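Home News What's On Community Business Sport Contact

Open day crowd gets a close look at the two-armed sorter
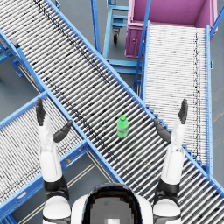
Image: Pirkudell (simulation)

If you have ever stood beside a conveyor for an eight-hour shift picking bottles out of the flow, you would have loved the open day at the Pirkudell workshop in October. We certainly did!

The doors opened at 9 am and the car park was full well before ten. By the time the last tour wound up in the afternoon, 791 people had signed the visitor book, from retired fitters and high school robotics clubs to a very large number of small children in gumboots. The workshop builds and tests handling gear for recycling depots, and this was the first time it had let the public past the front counter.

The star of the day was Hoani, the company's two-armed sorting robot, and the program that goes with it. Before Hoani touches a real bottle it practises in a simulated depot, and that's where the tour began, in a darkened room with a big screen and rows of folding chairs. The view is from just above and behind the robot's head, looking past its white arms and black grippers to a green bottle standing on the rollers between them. Blue-sided conveyors run off in different directions and a big pink bin waits up in the corner.

Rhodri Skyrme, who leads the simulation team, ran the session and clearly enjoyed every minute of it. He has done the talk for councils and engineers plenty of times, but he said the questions from the kids were harder.

"A girl in the second row asked me whether it knows it's a bottle," he said. "I've been thinking about that since morning tea."

The job being practised sounds simple enough. A bottle arrives on the rollers, the robot has to get hold of it and move it to where it belongs, and then do the same with the next one. Rhodri's team changes the conditions from run to run: the bottle might be a different colour, or be lying down, or have turned up closer to one rail than the other. The simulated rollers have even been given smudges and grime, a detail that got a good laugh from the depot workers in the audience. One of them called out that it was still cleaner than theirs.

The team had set 1,495 practice runs going overnight, and visitors could scroll through the results on a tablet at the back of the room. Some of the failures were wonderful. In one, the bottle shot sideways off a gripper finger and rolled clean under a conveyor, and the room made Rhodri play it four times.

Then it was through the roller door and onto the workshop floor for the real thing. A short length of conveyor had been set up behind a safety fence, with a robot at the end of it and a crate of empties that staff had been saving in the lunchroom for weeks. Huệ Mạch, the mechanical engineer who looks after the grippers, handed a spare set of fingers around the crowd so everyone could feel how they pinch, and talked through the changes her group has made over the past year. The early version squashed soft drink bottles flat. The current one is gentler, and she proved it by having it pick up a ping-pong ball and a ripe tomato, to loud applause. The tomato went into somebody's sandwich later on.

The live demonstration was slower than a person would be, and Huệ was upfront about that. A practised sorter will beat it on speed any day of the week, she said, and there are things on a depot line (plastic bags, mostly, and anything tangled in string) that it still can't manage. What she would like it to take on is the dull stretch late in a shift, when wrists are sore and the noise has got into your head. She used to work in a depot herself during uni holidays and remembers it well.

People were keen to have a go too, and this was the bit where the queue went right around the building. Visitors could take the controls of a pair of simulated arms through Justis, the workshop's training software, and try to get a bottle into a bin inside two minutes. It is much trickier than it looks. Your reporter dropped hers on the floor twice and then knocked a third one over with an elbow she had forgotten she had. Of everyone who tried it, 123 managed to bin a bottle before the buzzer and went home with a sticker to show for it. The fastest time of the day belonged to a ten-year-old, who then joined the queue again and beat herself.

Outside there was a sausage sizzle, a display of old sorting equipment and a table run by Brarkska, the depot operator that will host the first on-site trial. Their staff were happy to talk about what the trial will involve. One robot will work at the end of a single line, alongside the existing crew, and the crew will be able to stop it at any time. No start date has been set, and there is a fair bit of electrical work to finish first. Sorters who came along on the day were invited to put their names down for a session on the controls so they can give feedback before anything is bolted to the floor.

The sizzle and the container drive did very nicely as well. Visitors had been asked to bring their empties along for the demonstration, and brought 1,555 of them, far more than the robot could have got through in a day. The surplus was sorted by hand in the old-fashioned way, and the refund money is going to the primary school's library fund, along with the takings from the barbecue.

Rhodri said the workshop would love to run another open day and is thinking about a bigger one, with more stations for the simulator and a second screen so people at the back can see. He'd also like to put a few of the kids' suggestions into the virtual depot. The leading request so far is a cat asleep on the conveyor, and he has promised to look into it.

Schools and community groups wanting a tour in the meantime can ring the front counter or leave their details at the workshop office between 8.30 am and 4 pm. Groups need to wear closed shoes.

Contact the newsroom | Privacy | © All rights reserved | Back to top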